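The Slipper Shift
At a shoe returns center in Drudlow, the robots took over the bending and left the judging to people

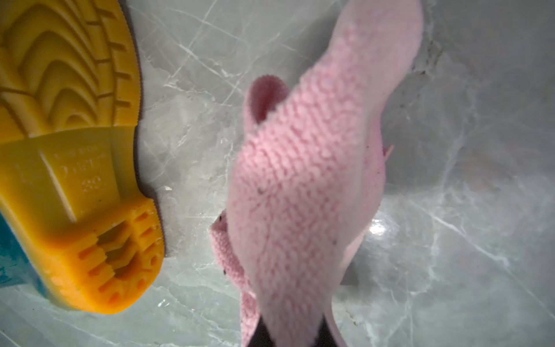

What comes back

Gudrun Oltmanns has handled returned shoes for 11 years. Rubber soles with deep tread, pink fuzzy slippers, work boots, sandals: most of it arrives at Eichhorn without its box, and much of it arrives mixed up. Until last October, her team picked it all up by hand, found the second shoe, read the size and put the pair on a cart.

Now robot arms do the picking. Eichhorn bought them from Clirkavley, a small automation firm, and set up 8 stations. Each arm carries a gripper with a small camera behind it. An operator looks after two stations from a chair and steps in when a pickup fails.

Stiff shoes were easy from the start, Oltmanns says. Slippers were the problem. Soft fabric folds around the gripper fingers, and a squeeze that suits a rubber sole can pull a slipper out of shape.

"We spent most of the first winter on slippers," she says. "I would show the technician where I hold one, and he would go and change the settings."

Fewer sore backs

Before the change, a sorter at Eichhorn bent down several hundred times a shift. Ottmar Hinrichs, the floor manager, kept a tally for one worker on one day and got 316. He used that number when he asked the owners for the money.

Sick days for back and knee trouble have dropped, he says, but he won't promise that it will last. Three jobs also went away. Two of those people retired and were not replaced. The third moved to the company's warehouse in Broltetti, a longer drive for the same pay.

"I don't want to dress that up," Hinrichs says. "We need fewer hands for picking up shoes."

The remaining sorters got a small raise and two weeks of training. Some liked the new work right away. Others missed talking across the table, because the stations stand far apart and the arms are loud enough to make conversation hard. After complaints, Hinrichs moved the chairs closer together in pairs.

Who decides

Grading is still done by people. A sorter checks each shoe for wear, lint, stains and loose stitching, then chooses whether it goes back on sale, to a discount buyer or to recycling. Clirkavley has offered software for this step. Eichhorn tried it and put it off for now.

Oltmanns expects it to come back. She has asked that sorters be in the room when the next version is tested, and Hinrichs has agreed. Her own shift starts at 6 a.m., and she still walks past the stations first to see what the arms dropped overnight.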